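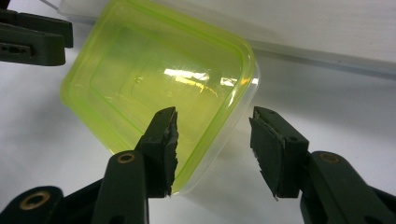 I bought the Bremix vacuum sealer in July and have used it most weeks since. It replaced an older sealer that took up half a cabinet and needed two hands on the lid to get a seal started. The Bremix cost me 100 dollars with two rolls of bags in the box. My review covers the sealer, the bags, and the jar attachment, which I bought separately.

## Setup

There isn't much to it. You plug it in, cut a length of bag from the roll, seal one end, fill the bag, and put the open end in the channel. The cord is short. My outlet is behind the toaster, so I have to pull the machine forward and work at an angle. If your outlets are far apart, measure first.

The manual is a folded sheet with small print. Most of it is safety warnings in several languages. The part on cleaning the drip tray is four lines long and leaves out that the tray only comes free when the lid is fully open. I pulled at it for a while before I figured that out.

## Sealing dry food

This is where it does best. Rice, beans, coffee, nuts and flour all came out tight, and the bags I filled in July are still flat against the contents. Flour needs a piece of paper towel folded over the top or the pump pulls dust into the channel. I learned that with a bag of rye flour and spent the evening with a cotton swab.

The seal itself is one wide strip, and I like it better than the double line on my old machine. It's easier to check. If there's a wrinkle you can see it right away and run the seal again a little lower down.

## Sealing wet food

Less good. There is a Moist button, which slows the pump and runs the heat strip longer. It works for chicken thighs patted down with a towel. It doesn't work for anything with a real amount of liquid. Marinated pork drew juice into the seal area twice in a row, and the second bag leaked in the fridge overnight.

For soup I went back to freezing it in a regular lidded container, popping the block out, and sealing the block. That takes an extra day but the bags hold every time. Chili and stock work the same way. Leave the block out just long enough to release from the sides.

My neighbor Amarachi Fashola has the same machine and gets around the problem by hanging the bag off the edge of the counter so the liquid stays low. I tried it. It helps, but you need to hold the bag the whole time and hit Seal by hand before the liquid climbs.

## Bags

The Bremix rolls are fine and cost too much. I switched to Flukico rolls, which are the same width and a little thicker. They seal well on the regular setting. They have no write-on strip, so I use freezer tape.

I also tried the precut bags from Broltitz. The texture inside is finer and the pump has a harder time getting the last of the air out. I would skip them for this machine. They may do better on a stronger one.

## The jar attachment

It fits wide-mouth jars only. The hose is stiff out of the box and pops off the port unless you hold it. After a few weeks it softened up and now it stays put. I use it for dried mushrooms and brown sugar, and the sugar is still soft.

## Noise and heat

It's loud — about what you'd expect from a small hair dryer. A cycle isn't long, so I don't mind during the day, but I wouldn't run it with someone asleep in the next room.

The manual asks for a wait of 60 seconds between seals. On a big batch that adds up. If you ignore it the strip gets too hot and starts to melt through the bag, and after enough of that the machine shuts itself off until it cools down.

## Repairs

In October the lower gasket started to lift at one corner. A replacement pair was easy to find on the Bremix parts page and went in without tools. Press it into the corners first, then work toward the middle — it bunches up if you start at one end.

## Would I buy it again

For dry goods and plain meat, yes. If you mostly want to seal soups and marinades, spend more on a chamber model. I'm keeping mine, along with a spare gasket in the drawer.

Updated 11/20/24 to add the gasket section.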